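Home Forums Manipulation Search Log in

Clutter grasping: wide-open start vs. matched width

sulska_dan
Has anyone reproduced the Gutard result? They start every reach with the fingers fully open. We ran 100 reaches per setting and saw no gain.

bang6
We did see one, but only with small objects set apart.

sulska_dan
Ours sit close together, so that may be it.

mkr_t
I don't buy it. 100 is too few if you move the objects between reaches.

bang6
Disagree. Moving them is the point of the test.

gkwak
Our table from Sunday, plate and juice bottle included. Fingers are apart in both.

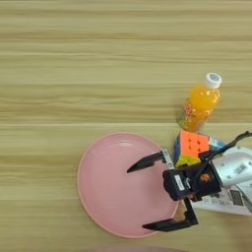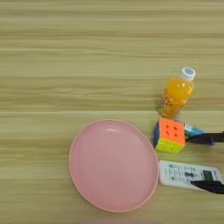 Geum-ok Kwak
Research engineer, Grukmont

Related threads
Gripper width as a policy input
Wrist camera or head camera?

We use cookies. Accept / Settings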